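# The Long Way to the Front Door

*Can machines do our chores yet? The answer may depend on the sidewalk.*

When people ask me if robots can do housework, they usually think of dishes and laundry. I think of a bag of groceries. Somebody must carry it from the store to the kitchen, and this is a chore too, even if it happens mostly outdoors. In many homes it is the chore that is done most often, and complained about least.

I spent two weeks in January with the team at Pernen, a small company that wants to give this job to a machine. Their robot is called Hoani. It has wheels, a closed box for the goods, and a top speed that a person with a cane can follow without trouble. The company began with shop-floor work, moving parts between benches at a factory in Ginen. There the machine did well, and it still does. The floor is flat, the lines are painted, and the workers learned quickly to leave the path free.

The street is another matter. Before Hoani is allowed to go out, it must practice inside a computer, in a city made of software named Pluter. In this city it may repeat the same block 100 times in one night. The engineers change the hour, the light and the place of things, and in the morning they read the results over coffee.
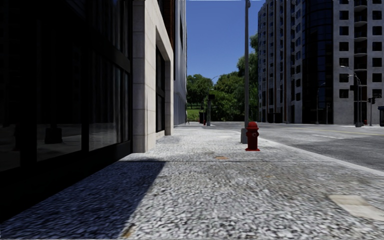 What I did not expect was how much of the work is about light. A shadow with a sharp edge can look to a machine like a step going down. A stain can look like a hole. Big windows at street level are worse, for they repeat a piece of the pavement and the robot may believe there is a second sidewalk inside the building. We learn to ignore such things before we go to school, and after this we never think of them again.

Then come the objects that do not move. A fire hydrant or a pole is easy if there is free space around it. But the robot must decide early on which side to pass, and it must keep to its decision. The older version of Hoani liked to change its mind. It would go a little left, a little right, and finally stop, like a polite guest at a door.

On the practice route that I followed, the older version finished 84 of its 100 runs without help. The new one, after months of work, finished 85. I thought the engineers would be disappointed, but they were quite pleased. The old version had touched things when it failed. The new one stops at a distance and asks for a person. For a machine that will share the walk with children and dogs, they told me, this is the better kind of failure.

I am less sure how it looks from the kitchen. If I wait for milk, a robot that stands politely three doors away is not a big help. I must put on my shoes and go, and in this time I could have walked half the way to the store. The engineers know this. At present one person in the office watches several machines on a screen and takes the controls when one of them asks. So the chore is not gone — part of it has moved to another chair.

The last meters are also not solved. Hoani cannot climb stairs, open a heavy door or put the eggs in the refrigerator. In Ginen a worker lifts each box from the machine by hand, and at home you would do the same. Pernen has no plan to add an arm before the wheels can be trusted.

On my last evening I asked to see one more run. The robot in the software city rolled forward, slowed down, waited longer than I would, and went on. Then I walked home with my own groceries, and I caught myself looking at the ground the whole way.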